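Section 2: Before you order anything

I'm Lukian Zakharchenko, and I wrote this part of the Kobzar folding kit guide after blowing my own first budget. Read it with a pencil handy.

1. Write down the one job you want done. Mine was folding cloths on a table.

2. Measure your table and the free floor next to it. I leave 80 cm on the cable side and I still wish I had more.

3. Price the hand-held gripper first. The Zatel costs $900, and everything else gets chosen to suit it.

4. Add $300 for cables, a small display and a stand. I skipped this line the first time — big mistake!
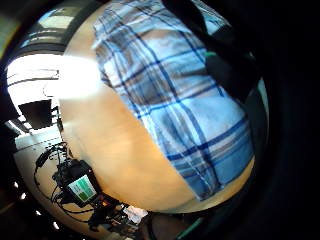 Can I start with one gripper and buy the second one later?
Start with one if money is tight, but order the two-port Kono hub right away. Swapping hubs later means setting up the whole kit again, and the two-port version is only $113 more.

Note: Prices in this section are from July. Ask Erkov for a fresh quote before you sign off on anything, and get the shipping in writing (mine showed up as a separate bill).

5. Set aside money for practice materials. Towels and napkins are cheap, so buy a few kinds and keep them in one bin.

6. Plan the delivery for a day when you have help. Tuesday mornings work well for me.

Caution: Don't power up the hub until every cable is seated and the stand is locked.

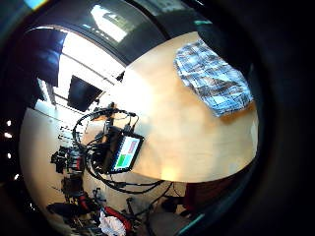 My rule for spending what's left over is to fix the work area before shopping for upgrades. Longer cables look like a bargain until you have to put the slack somewhere, and with black cables looping over the display and hanging down past the table edge, I'd put clips and a cable sleeve at the top of the list. Get a pack of labels too. After that, think about a second stand, and only then a bigger display.

7. Send the finished list to Erkov and keep a copy with your kit papers. You'll need the part numbers in Section 3.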